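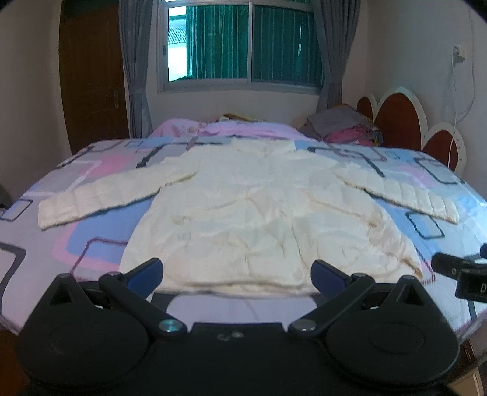 Figure 1. Padded jacket laid flat on a bed, sleeves spread.

4.2 Page weight and response time on shared servers

The second part of the study looked at how small shop sites behave when they share one server with many other sites. We used two hosting plans, called Tumer and Entili in this paper. Both plans ran the same shop software, with the same product pages and the same database. The only planned difference was the limit each plan places on memory per account.

Requests were sent by a script written by Dymphna Moriarty and run from a machine outside both data centers. Each run asked for the home page, one category page and one product page, in that order, and then waited before starting again. We logged the time to first byte, the time to the last byte and the status code. Runs in which the script itself failed were removed before analysis.

After cleaning, the log held 2,119 runs for Tumer and 1,403 for Entili. The gap comes from a late start on Entili, where the account had to be set up again after a change of control panel. We did not try to balance the two sets, and the results are given per run.

Median time to first byte was close on the two plans for the home page, which both servers kept in cache. Product pages were slower on Entili, mostly in the evening. The slow runs came in groups – a few minutes of poor response, then a return to normal. This pattern fits a busy neighbor on the same server, though we had no access to the other accounts and cannot confirm it.

Large product photos added to the time to last byte on both plans but had little effect on the time to first byte. When the photos were moved to Trukine, a separate file server, the total load time fell on Tumer and stayed nearly the same on Entili. We repeated this test 3 times in October with the same outcome.

Outages were rare. Tumer returned server errors in 2 separate periods, both short. Entili returned none, but several of its runs passed the time limit set in the script and were counted as failures in the uptime figures in Section 4.3.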